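Lab Notes: An Afternoon at the Prestalus Open House

The invitation promised "household autonomy, running live." I have been to enough of these to pack a sandwich and lower my hopes. Prestalus builds the software side of two-armed robots that pick things up and put things away, and in July they let 103 of us through the building in small groups. Mine had 7 people in it and one guide, Edith Escobar, who works on the planner and talks fast.

Perception first

We started with Finder, the module that decides what is in view and where one thing stops and the next begins. Escobar spent a good while on the wrist cameras, and I thought it was the most useful part of the tour. A head camera gets a fairly steady look at the room. The wrist gets whatever angle the arm happens to be at, so the wall runs downhill and a tote handle crosses in front of a printed photograph of a woman. Does Finder know the woman isn't in the room? Escobar said it has a check for flat surfaces. I asked how often the check fails and was told they were "still collecting numbers on that."

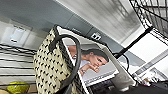

Planning

The planner is called Abugri. It takes Finder's list of objects, picks one, and works out a path for both arms that keeps them out of each other's way and clear of the posts. According to the wall poster it weighs 600 candidate paths before each move. Fine, but 600 bad paths are still bad paths, and the poster didn't say how the winner gets chosen. Kofi Mensah, who wrote the scoring code, was more open about it. Shelf wire is a headache for their depth estimates, he said, and soft toys are worse, as the model wants every object to have a firm edge. 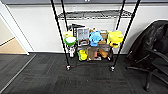
He also admitted that the object set had been the same for months. I pushed on this. If you tune a grasp model against one plush toy all spring, you end up with a model that is very good at that plush toy. Mensah said they hold some items back for testing. I'd like to see the list, and I'd like someone outside the company to choose it.

Control

The low-level control code gets the least attention in the brochure and seemed to me the soundest piece. It's plain stuff: joint limits, a force cap, a stop if the two arms come too close together. Every stop gets logged with the camera views from that moment. The log viewer they showed us held 386 entries, and you could sort them by cause. "Object not confirmed" was near the top. I would have traded the whole slide deck for ten more minutes with that viewer.
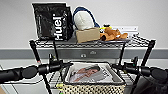
Tetteh Quaye

I came as a paying customer of a rival tool, Dreltell, so weigh my grumbling accordingly. Its replay window is slower than the one at Prestalus and its planner has the same blind spot with wire shelving. Latifa Bensaid, from my group, asked the question I wish I'd asked: can a buyer run Abugri with somebody else's perception? The answer was yes in principle, with an adapter that hasn't been released.

Parking is behind the building and fills up by 9 a.m. Questions about later visits go to Iddrisu Addo at the front desk.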